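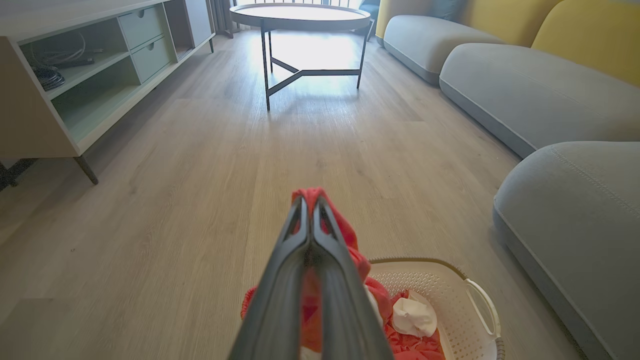 Gripper won't let go after a fault, laundry job

Forums > Home Arms > Faults and Safety > Gripper
Print this thread | E-mail this thread

mossbucket
2022-10-28
Ok so need help fast, demo coming up. Arm on a mobile base, two finger gripper, moving clothes in and out of a basket on the floor. Pic is the red thing it keeps dying on. Closes fine, lifts fine, then halfway up I get a current fault and the fingers STAY SHUT. No open command works. Have to kill power and pull the cloth out by hand. 30 tries last night, not going to tell you how many were clean. Firmware is the Rirunmont build from February. Wrist cam only.

tallow_jim
What's the grip force set to? Stock is 40 newtons on mine and that's way too much for cloth.

mossbucket
90. It was slipping at 40.

tallow_jim
well there you go

hexnut22
Not so sure. I ran 90 on towels for months with the Grodenetti fingers, no faults. Look at the basket. Lattice side, little diamond holes, and the red stuff is hanging over the rim. Bet a button or a drawstring gets caught in a hole, the arm pulls against it, current spikes.

mossbucket
No buttons on it. No drawstring either. Does snag on the rim sometimes tho

hexnut22
Rim would do it. Also that handle loop on the right, sleeve goes through there and you're lifting the whole basket.

pinwheel_ops
Everybody's arguing about why it trips. The part that bugs me is that it latches closed. A fault that holds grip with no way to release is a safety problem, full stop. Today it's laundry. Put a finger in there at 90 and you're reaching for the plug.

tallow_jim
Disagree, hold on fault is correct. You don't want it dropping whatever it's got.

pinwheel_ops
Hold, fine. But there has to be a manual release. Mine was the same until I put the Atanasov release lever on the back of the palm. Pulls the spring off, fingers open with the power out.

tallow_jim
ok yeah with a lever I'd agree. Didn't know that fit the newer palm

pinwheel_ops
Fits. Two screws. One is a pain to reach.

mossbucket
Don't have one and no time to order. Anything in software?

quill_n_ink
Had this exact fault. On the Rirunmont build the release waits for the motor to report zero current before it'll open. After an overcurrent it never reports zero so it sits there forever. There's a fault_release_ms value in the gripper config, default is 0 which means never. Set to 500 and it backs off on its own after half a second.

hexnut22
^ careful, I set that and it dropped a mug

quill_n_ink
He's doing laundry

hexnut22
fair, just saying, change it back after

mossbucket
OK tried it. Force down to 40, release at 500. Tripped again on the red one but this time it opened by itself. Still slips now and then at 40. Going to put rubber tape on the inside faces. Basket still snags.

tallow_jim
Get a basket with solid sides. We use a plain Zaltemska tub at work, nothing to catch on.

pinwheel_ops
And keep your hands out of it til you have a lever!! The config thing does nothing if the board hangs. Seen it happen, board froze mid grip, timeout never fired.

mossbucket
yep. Power switch is taped to the table edge where I can slap it. Lever ordered for after the demo. Will post the fualt log tonight if anyone wants it

quill_n_ink
Post it. I want to see if the current ramps or jumps, if it jumps hexnut is probably right about the snag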